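We use cookies to make this site work better. By staying here you agree to our cookie policy. OK

Open day at Clulent, June 2, 2019

I went for the free coffee and stayed until they turned the lights off! Clulent teaches robot arms by showing them. You grab the arm and walk it through the job, or you sit down with the hand controller and drive it from across the room.

They start you off in the simulator (smart, given how I drive). You steer a gripper toward a block, close it, lift, and the computer saves every move you made. They want 600 of these runs before training.

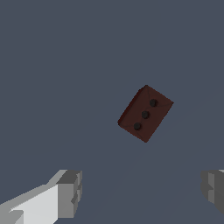 The practice block in the simulator, with the gripper wide open.

My first two tries were awful, I kept going in too low. Depth is so hard on a flat screen! Then I got to push the real arm, nicknamed Lotus, by hand, and that felt way more natural, kind of like leading somebody through a dance. The line for it was long, so go there first.

Next open day is in August.

Comments (2)

prestano28: Did they let kids try the controller?

mapleroad: Same trouble with depth here. Tilting the block view helped me a bit.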